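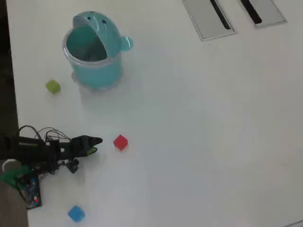

Small benchtop bin with the lid open.

Sedgwick Household Waste Diary Data Set: README
Version 3, August 2022

Summary
The data set contains daily waste diaries kept by households in the Sedgwick collection district. Each household recorded what it placed in kerbside recycling, organics and general rubbish. It is released by the Wirnon Centre for Municipal Studies for use in teaching, planning and non-commercial research.

Contents
diaries.csv holds one row per household per day. Weights are given in grams and were taken on kitchen scales issued by the Centre.
households.csv holds dwelling type, number of occupants and collection zone. Street addresses have been removed.
codes.txt lists the material codes. Code 43 (mixed soft plastics) was split from general plastics in version 2 and should not be compared with version 1 totals. 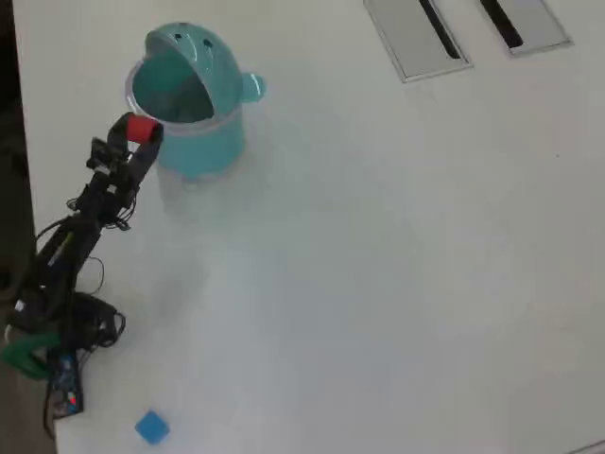

Collection
Diaries were returned by more than 200 households. Each household kept its diary for 18 consecutive days, entering items at the time of disposal where practicable. Paper diaries were transcribed by Floarea Dumitrescu and checked against the originals by Gareth Wainwright. Illegible entries are coded NA and have not been estimated.

Households receiving a private green waste service are flagged in the column svc_priv. Their organics weights exclude material taken by the contractor.

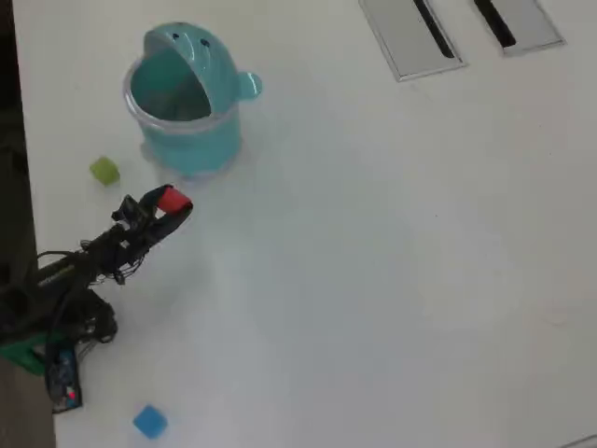
Teal container with two eyes on the hood.

Known limitations
Flats are under-represented, particularly in the Flokov zone, where bins are shared. Bulky items and council hard rubbish collections are out of scope. Weights below the resolution of the scales are entered as zero. Users should not treat a zero as evidence that nothing was discarded.

The diary period did not include December, and holiday patterns of consumption and disposal are therefore absent.
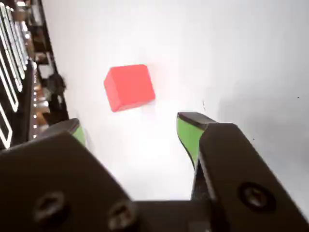 Seasonal adjustment factors are not supplied. Users requiring annual figures should apply their own method and state it in any published work.

Access and citation
Please cite as: Treloar, M. and Rashti, G., Sedgwick Household Waste Diary Data Set, version 3, Wirnon Centre for Municipal Studies. Redistribution of modified files requires written permission. Corrections should be addressed to the data custodian, Howard Bunting, quoting the file name and row number.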